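Leidy Echeverri had been back at Lozano for one morning, and already her mask strap had snapped. She tied a knot in it and went up to the second floor, where the seniors had study hall now.
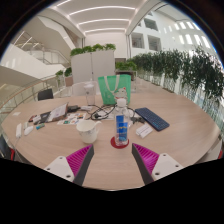
Water bottle and cup on the round table.

Thirty students used to fit in Mr. Zapata's room. Now half came in and half stayed home on laptops. Cristian Villanueva was on the home list until May.

"You could ask to switch," Duván Montoya said.

"I did. They said the lists are final."
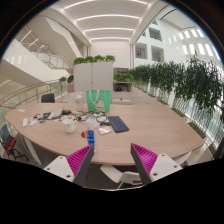 The oval table on the upper level, with a green tote bag.

She opened her history notes. The essay was 2,000 words and she had 100 - most of them the title and her name. Cristian had always read her first drafts. He crossed out whole pages and was usually right.
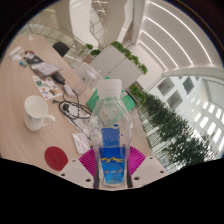
At noon she called him from the stairs. His little brother was yelling somewhere behind him.

"Read me what you have," he said.

She read it. It didn't take long.
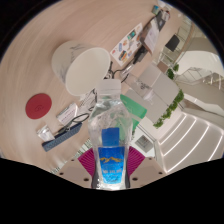 Cristian told her to cut the first sentence and start with the flood. She found a pencil and crossed it out, then sat down on the step to write the next one.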